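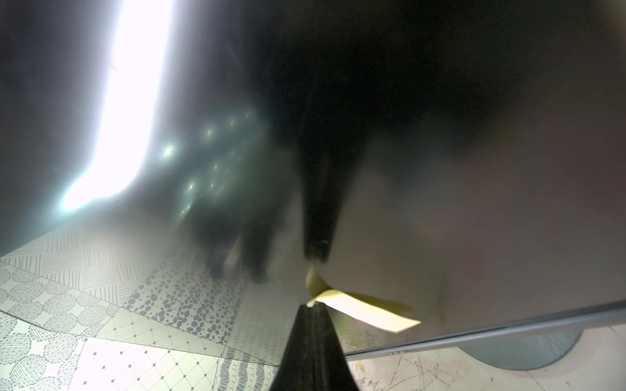
**Figure 3.** Strip of pale yellow paper, creased and folded, with one end curling upward.

### 3.2 Paper stock and folding behavior

The household records in the Tranness collection were kept on loose slips, most of them cut by hand from larger sheets. Creased slips are common in the collection, and the creases matter for dating. Clerks at the Feststead office folded each slip before filing it, while those at Lametti stored theirs flat under a board. A slip with an old crease is therefore more likely to have passed through Feststead at some point, even when the heading is missing.

We examined 396 slips. Of these, 154 carried at least one crease that ran across the full width of the paper, and 51 had two or more. The rest were flat or had only damage at the corners. We did not count corner folds as creases, as they can come from handling in the reading room.

Color was a weaker guide than we expected. Slips from both offices range from near white to a fairly strong yellow, and the same shade turns up in bundles that were written many years apart. Light exposure is part of the problem. The outer slips in a bundle are usually darker than the inner ones, so a single slip that has been moved from its bundle tells us little. For this reason color was recorded but left out of the dating model described in Section 4.

Slips were kept in the reading room for a full day before measurement so that they could adjust to the air. Width was taken at both ends and at the middle. Length was harder to take on curled slips, and we did not press these flat - the older paper splits along the crease when it is forced. Instead, a cotton thread was laid along the upper surface and then measured against a steel rule. Repeat readings differed by up to 3 millimeters, an error small enough to ignore for the groupings used here.

The Castellanos bundles were treated separately. They were rehoused in September, after our first round of measurements, and their original order was lost in the move. We use them only for comparison of ink and handwriting. The slip list used in this section is the version dated 04/07/2024, and later corrections to it affect only the shelf numbers.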